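The Helper That Comes in Two Crates

Home robots used to promise the moon. Stavent, to its credit, promises the trash. The company's new rental service will deliver a two-armed machine to your kitchen, plug it in, and teach it chores for $810 a month, which is more than I have ever paid anyone to put things away, including myself.

The service is called Ostari, and in November I got a morning with it at the Drinley showroom. Malsha Akanda, who runs the demonstrations, handed me a menu of 67 tasks. Some were ambitious ("load dishwasher, mixed items"). Others read like notes to a teenager. I asked to start small, with the tabletop jobs: the little cream-colored bin, the drink carton, the kind of litter I produce by 9 a.m. without trying.

"People always want to see it fold a shirt," Akanda told me. "Then they get home and what they use is the lid stuff." 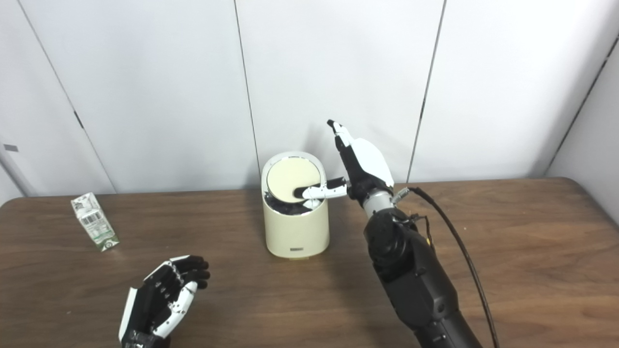

The lid stuff is harder than it sounds. A hand has to find an edge, push just enough, and not send the whole bin skating across the table. Stavent's answer is fingered hands and a great deal of practice, and every new customer gets two visits from a trainer who walks the machine through the household's own containers. Buy a different bin in month three and you pay for another visit. I checked the contract twice — it's on page 26, under "Vessels."

Bożena Makowska, one of the early renters, keeps hers in the kitchen and speaks of it as you might a lodger who pays late but washes up. She likes that it works while she's on the phone. She doesn't like the cables, or the way it holds one finger up when it's busy, as if she'd interrupted.

Should you rent one? If your hands give you trouble, the price starts to look less silly, and Stavent knocks a third off for customers with a doctor's letter. If you are merely lazy, as I am, a bin with a foot pedal remains a strong competitor. I've asked for another morning in the spring, when the dishwasher module is due. I'm bringing my own plates.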